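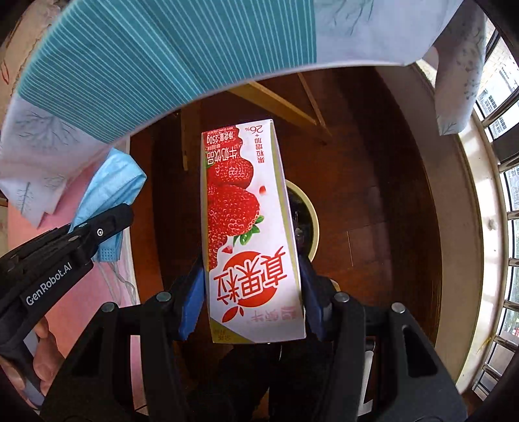
Strawberry milk drink, wrong way up, in a hand-held gripper.

June 11, 2020
Posted by the Osham kitchen table blogger

I've been promised a robot housekeeper my entire life and I would like to know where it is. Every couple of years a new one turns up in a video, folding a towel very slowly while music swells, and every couple of years I'm still the one on my knees wiping juice off the floor.

So I spent a good part of this spring reading up on it, and I've come around to thinking that the hard part is cartons. Well, cartons and everything like them. A drink carton looks like the easiest thing in the world to pick up (two flat sides, squeeze, done!) but squeeze too hard and you've got a fountain, and too soft and it slides straight through. Rubber pads help a lot with that. Then somebody leaves a carton upside down, and now the machine has to figure out that it's the same carton, that the top is at the bottom, and that flipping it over takes a turn of the wrist I do without thinking while I'm on the phone.

And that's one item. My place has masks lying around, cloth hanging where cloth shouldn't hang, a bowl somebody swore they'd put away. Fabric is the worst of it. A carton has the same shape every time you look at it, but a sheet is a different shape every time you breathe on it. I can't fold a fitted one myself, so I'm not throwing stones.

What I do like is the idea of people doing the chore with the gripper in their own hand, so the machine learns from how a person moves. It's how I learned to cook, more or less, standing next to the stove and getting in the way.

Shops are further along, I think. My cousin works nights at the Duggan warehouse, where they have a Fenotbridge arm that moves boxes from one belt to another, and it's great at it. Same box, same belt, same light. It does 810 an hour and never asks for a break. But put a torn box in front of it and it stops and waits for my cousin.

Would I buy one for the house? If it cost $2,000 and could clear a table without drama, yes, tomorrow. If it needed 30 minutes and a clean background to move one cup, no thanks, I have a teenager for that. My guess is 8 more years before I'd trust one near the good glasses.

Last updated in September

We use cookies to remember your settings. By staying on this page you agree to our cookie policy.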